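Fornside Countertop Dehydrator: Review After One Season

Posted 2/8/22

I bought the Fornside dehydrator in May, when the garden was getting ahead of me and I had run out of freezer space. I paid $68 for it on sale. Since then it has handled apples, tomatoes, zucchini, herbs, bananas and one bad batch of watermelon.

It comes with stacking trays, a fine mesh liner for herbs, and a solid sheet for fruit leather. Setup is plugging it in. The manual tells you to run it empty for a while first, and you should, as mine had a plastic smell out of the box. The smell was gone by the second day.
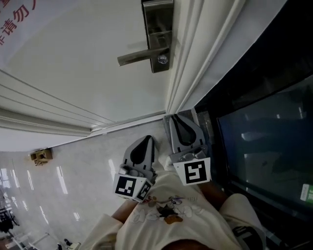
Apple slices are what I make most. Cut thin, with the skin on, they dry overnight and come out leathery with a little chew. If you want them crisp, leave them in until lunch. I skip the lemon juice dip. They turn brown without it but taste the same to me.

Tomatoes take longer. Romas work best, halved and salted, cut side up. The bottom trays finish well ahead of the top ones, so you have to rotate them partway through. The box says "even drying," and I don't agree with that. If I forget to rotate, the bottom tomatoes are hard and the top ones are still wet in the middle.

Herbs are easy. Basil loses some of its color, but oregano and thyme were better than the jars I was buying.

The zucchini chips were fine with salt and smoked paprika. My family ate them the first night and ignored them after that. Don't bother with watermelon. It sticks to everything and shrinks down to almost nothing.

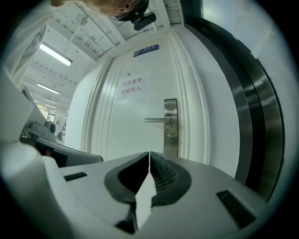

Cleaning is the part I like least. The trays are too wide for my dishwasher, so they soak in the tub. Banana is the worst for sticking. A light wipe of oil on the tray helps.

The fan is loud enough that I moved the machine to the laundry room. The timer is a plain dial and it shuts off when it should. The temperature dial is less exact. I put an oven thermometer inside and it read lower than the setting, so I turn it up a notch for fruit.

I used to borrow a Stustcombe, which has a rear fan and square trays that slide out. It dried more evenly and was quieter, but it costs a lot more and takes up half a counter. For a few batches a month, the Fornside is enough. If you dry tomatoes every week in summer, I would save up for the other one.

Would buy again at the sale price. I would not pay full price.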